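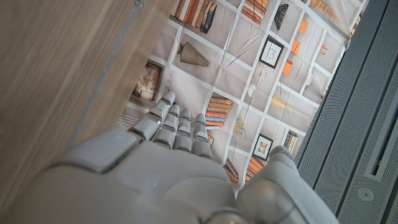

Neltulham - Segmentierungs- und Verdeckungsdaten für zweiarmige Manipulation
Stand: 2. Mai 2025

Kurzfassung für Eilige: Der Datensatz taugt zum Testen von Masken, Tiefenschätzung und Selbstverdeckung. Für das Training einer Greifstrategie würde ich ihn nicht nehmen, auch wenn er intern schon zweimal dafür vorgeschlagen wurde.

Inhalt

1.277 Episoden mit synchronisierten Bildern aus Kopf- und Handgelenkkameras, dazu Gelenkwinkel beider Arme und Hände. 578 Episoden haben Instanzmasken für Hand, Unterarm, Kabel und Tischfläche. Der Rest ist nur automatisch vorsegmentiert (Memano, Standardgewichte) und nicht von Hand korrigiert. Wer beide Teile mischt und dann einen einzigen IoU-Wert meldet, misst vor allem die Gewohnheiten von Memano.

Bekannte Schwächen

Der Hintergrund. Bedruckter Stoff mit Bücherregal ist für monokulare Tiefennetze eine Falle: Sie lesen Fächer, Vasen und Buchrücken als Raumtiefe, obwohl der Stoff fast flach hängt. Zwei der von uns geprüften Netze setzen die gedruckten Regalböden deutlich hinter die Stoffebene. Die Falten machen es eher schlimmer. Ob man das als Robustheitstest verkauft oder als Fehler im Aufbau, ist Geschmackssache - ich neige zu Letzterem.

Die Handgelenkkamera. Die eigene Hand nimmt einen großen Teil des Bildes ein, und ihr mattes Hellgrau verschwimmt in schwach belichteten Episoden mit hellen Flächen dahinter. Die Fugen zwischen den Fingersegmenten werden von Memano gern als Objektgrenzen ausgegeben. Im korrigierten Teil ist die Hand eine einzige Instanz.
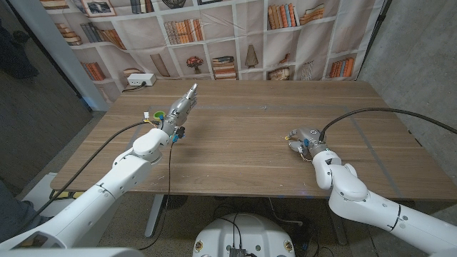

Die Kollisionsprüfung in Worku rechnet mit starren Körpern, und Kabel kommen darin nicht vor. Das Planungsmodul meldet einen Freiraum, den es so nicht gibt. Am rechten Handgelenk steigt das dicke schwarze Kabel in hohem Bogen über die halbe Tischplatte, links läuft eines quer über den Tisch und über die Kante nach unten. Für Worku ist dieser Raum leer. Wir haben ersatzweise eine Kapselhülle um jedes Handgelenk gelegt (worku_capsule.yaml). Sie ist großzügig und verwirft viele brauchbare Trajektorien.

Tischebene. Der Schätzer in Esteck passt die Ebene per RANSAC an, mit 3.000 Iterationen. Die grauen Klebestreifen auf der Platte stören die Ebene kaum, wohl aber die Segmentierung: Sie erscheinen gelegentlich als eigenes Objekt. Im korrigierten Teil gehören sie zur Klasse table.

Aufteilung

Die Splits liegen in splits_v2. Version 1 bitte löschen, dort landeten benachbarte Ausschnitte derselben Episode in Training und Test. Die hübschen Zahlen vom November stammen daher und sollten nicht mehr zitiert werden.

Laden

python load.py --split test --masks corrected --workers 8

Ohne --masks corrected kommen die Rohmasken mit. Der Lader warnt nicht.

Offen

- Zeitversatz zwischen Kopf- und Handgelenkkamera nur stichprobenweise geprüft
- keine Kraftdaten
- Kalibrierung der linken Hand in Esteck driftet, Ursache unklar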